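23 Nov 2023
Bench Lau, toy kitchen table, Citetti tasks

Gripper dropped out again this morning. I write it all down now, before I forget the order of things.

We planned 100 runs of the "ketchup to plate" task. Run 49 stopped in the middle of the lift. The arm did not stop, only the gripper: Stiltis showed "finger position lost" and the finger stayed where it was. The arm continued its path with the bottle half held, and this is the part I do not like. I pressed the stop by hand. Nothing broken, no person near the table.

First I thought it was the Vendar driver, as in September. I restarted it, homed the gripper, and it was fine for six runs. Then the same message. So the driver is probably not guilty, or not alone.

What I checked:
Supply voltage at the base: normal both times.
Gripper temperature in the log: normal.
Plug at the wrist: looked fully seated. When I moved the cable near the plug with my hand, the position signal went away and came back. I could repeat this every time.

So it is the cable or the plug. The slack is too long and it lies over the work area. When the wrist turns towards the toaster oven the loop is pulled sideways, and all of the pull goes into the plug. In the log both faults come close to the end of this turn. I can not prove it caught on something, I was looking at the screen and not at the table.

The second problem is more serious for me. A lost finger position must stop the arm also. In Stiltis this is only a warning in our config, with a delay of 100 ms before it is even shown. I do not know who set it so, maybe it is the default. I changed it to a protective stop and tested it two times by pulling the plug with the arm moving slowly and the gripper empty. The arm stopped both times.

To do before the next runs:
- new gripper cable from the drawer, label the old one BAD and do not put it back
- strain relief at the wrist, and a second clip further up the arm
- shorten the loop, but check the full turn of the wrist by hand first
- copy the changed stop setting to the other bench

Runs from 49 on are not to be used for Citetti. I marked them in the run list. Until the cable is changed please keep a hand at the stop button, also for short tests - the new setting does not help if the fault looks different next time. 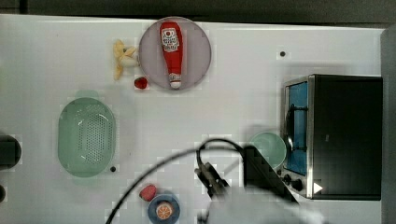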